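List: Skeninon users and repairers
Subject: Re: Refilling the old plastic pens, which ink paste?
Date: 2026-06-04

Hello all,

Thank you for the quick reply to my question. I answer between the lines, because I think it is easier to follow for people who find this in the archive later.

> You wrote that you want to stop buying new pens for the
> community office. Before you change anything, please look
> at what is going in the bin. In our office most of the pens
> we threw away still had plenty of ink. They did not write
> because they had been stored badly.

I did this check in the last week and I must say you are right. I kept every pen that somebody wanted to throw away. I expected empty refills, but many were more than half full. Some began to write again after I made circles on a piece of rough paper. Others did not want to write at all, also after warm water.

> Which refills do you use now? If they come from Drirkico,
> the newer ones are a little shorter than the old ones and
> they slide back inside when you press.

Yes, they are from Drirkico, and I have seen exactly this problem. I put a very small ball of paper in the end of the barrel and now it holds. It is not beautiful but it is fast. The refills from Zieliński fit without any paper, but the shop in Grosdale sells them only in a box of 1,000. For us this is too much. If another member near Grosdale wants to share a box, please write to me outside the list.

> And do you keep the pens standing or lying? I had long
> arguments about this with my colleagues.

We keep them in both ways, depending on the room. At the front desk they stand in a cup with the point down. In the back room everything lies together in a low cardboard tray, pens and markers and other small things from the desks, and people take what they need.

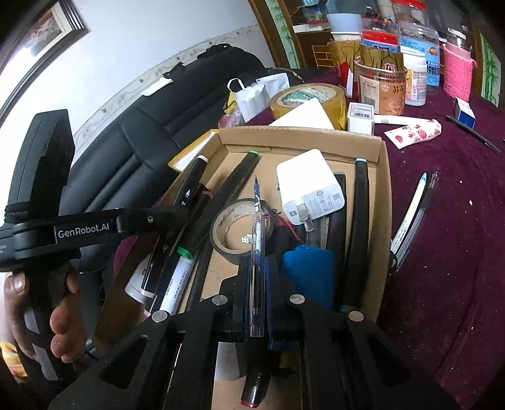
What I have decided until now

1. Ballpoint pens can stand or lie, but never with the point up for a long time. I read different opinions about this in the archive. In our case the pens from the cup with the point up were the worst ones, so I changed it.

2. Markers must lie flat. When they stand, one end becomes pale after a few months. This is more important for the markers with two ends, because you cannot win with them if they are standing.

3. A clear barrel is better than a coloured one for a shared office. You see the ink level without opening the pen and you do not throw it away too early. I will order only clear ones in August, when we have the new budget.

4. No pen goes in the bin before it was tried on rough paper. I put a small notebook near the bin for this. My colleagues laughed a little, but they use it.

I have still two questions for the list.

First, does a refill have a real date after which it is not good? Our supplier says two years, but I found some in a drawer which must be much older, and they write very well. Maybe the temperature of the room has more influence than the age.

Second, how do you clean dried ink from the inside of a clear barrel? I tried soap and a thin brush. Alcohol made one barrel cloudy, so I stopped with it.

I am sorry if some of this was discussed before. I searched the archive for "refill" but I received 1,489 messages and I did not read them all. If you remember a good thread, the subject line is enough for me.

With kind regards from the back room,
the office keeper in Grosdale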